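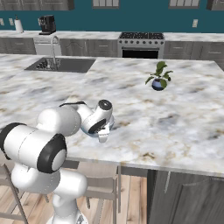
*The arm over the island, kitchen model, before the first purchase meeting.*

Kyu-ri Tak had printed the picture large, and it lay on the table between the coffee cups, so that everyone had to look at it while they talked about money.

"It is a very nice kitchen," said Maeve Gilmartin. "Who pays for the marble?"

"The marble is free," said Kyu-ri. "It is only in the computer. The arm is what we must pay."

Maeve wrote something in her notebook. She had come to Jameo in September, from a company that sold frozen bread, and she had the habit of writing down each thing that was free, in a separate column. Kyu-ri had noticed it in the first week and had been a little afraid of this column since then.

The question was simple and they had been sitting with it for one hour. Jameo wanted to put an arm in the kitchens of people who could not easily lift or reach. There was a budget of 50 thousand for the test year. Two sellers had answered. Futia offered an arm for 27 thousand, with a gripper, and with training that nobody had asked for. Pakus offered an arm for 19, without gripper, without training, and with a delivery time that was written in the offer as "to be discussed."

"Then we discuss it," said Odair Queiroz. He was the one who would have to screw the thing to a floor. He pulled the picture toward him and turned it a little. "What does it stand on?"

"A column," said Kyu-ri.

"I see the column. What does the column stand on?"

Kyu-ri looked. The white column came up from the bottom of the paper and there was no more paper under it.

"On the floor," she said.

"Oak floor," said Odair. "You want me to drill in the oak floor of an old lady."

"It can also be a plate. A heavy plate, with no drilling."

"How heavy?"

She did not know. She had spent four days making the light fall correctly on the faucet, and had chosen the blue pot for the plant herself from a list of pots, and she had never thought of the plate. Maeve waited with the pen above the paper. At last she wrote *plate?* in the column of the things that were not free.

Zuleica Furtado came in then, with her coat still on, and asked what she had missed.

"Odair does not like the floor," said Maeve.

Zuleica bent over the picture. Before Jameo she had worked eleven years as a home nurse, and she looked at kitchens as other people look at faces. She put her finger on the bar stool under the counter, behind the column.

"How does a person sit here?" she asked.

It was quiet for a moment.

"They pull the stool out," said Kyu-ri.

"Through the robot?"

"From the side, maybe."

"My people do not climb on a bar stool," said Zuleica. "But they have chairs, and they have a walker, and there is always a bag hanging from something. If this stands in front of the island, then the person stands somewhere else." She straightened up and began to take off her coat. "And where is Mrs. Nogueira going to be, when it works? You have not drawn her."

Mrs. Nogueira was the first name on their list. She was eighty-four, lived on the third floor, and had agreed to the test under the condition that the machine would not speak. Kyu-ri had visited her once and had measured the kitchen with a tape. There was no island in it. There was a table with a wax cloth, and Mrs. Nogueira had lifted the cloth to show where her husband had burned the wood with an iron.

"I took the kitchen that was in the library," Kyu-ri said. It came out more quietly than she wanted. "There were six. This was the only one with enough space for the arm to turn."

"How much space does it need?" asked Maeve.

This, at least, she knew. She gave the reach of the Futia arm and then the reach of the Pakus arm, which was shorter by 45 centimeters, and she said both numbers again so that Maeve could write them. Odair took a pencil out of his jacket. He turned the paper to the empty side and asked for the measures of the real kitchen, and she gave these also, by memory, the table and the door and the place where the pipe came out of the wall. He drew slowly. When he drew the circle of the Futia arm, it went through the door and some way into the corridor.

"So," he said.

The smaller circle touched the stove, the table and the sink, and it stopped before the door.

"It is the cheap one," said Maeve. She sounded almost suspicious. "What does a gripper cost?"

"For Pakus, nine," said Kyu-ri. "We could make the fingers ourselves, but then the guarantee is gone."

"Nineteen and nine is 28. It is 1000 more than the other."

"Yes. But the other one does not go in the kitchen."

Maeve counted under her breath and drew a line. There had to be money for the plate, and for the electrician, and Zuleica wanted hours for somebody to sit with Mrs. Nogueira in the first weeks, every day, also when everything was going well. Maeve asked if it could be every second day. Zuleica said no. Maeve wrote it down as every day.

"Floor has to sign this," she said. "She will ask why it is not the one with training."

Floor Postma was in the other building and did not like long answers. Kyu-ri thought about it. She turned the paper back to the marble side, and to the gripper that hung over it with nothing to hold, and she felt some shame, but she also still liked the picture.

"I will make it again," she said. "With the wax cloth, and the door. I need two days."

"And put her in," said Zuleica.

"I do not have an old woman in the library."

"Then put a chair, where she will sit. I will tell you where."

Odair was already writing to Pakus about the delivery. He asked how one spells *to be discussed*, and Maeve told him to ask for a date.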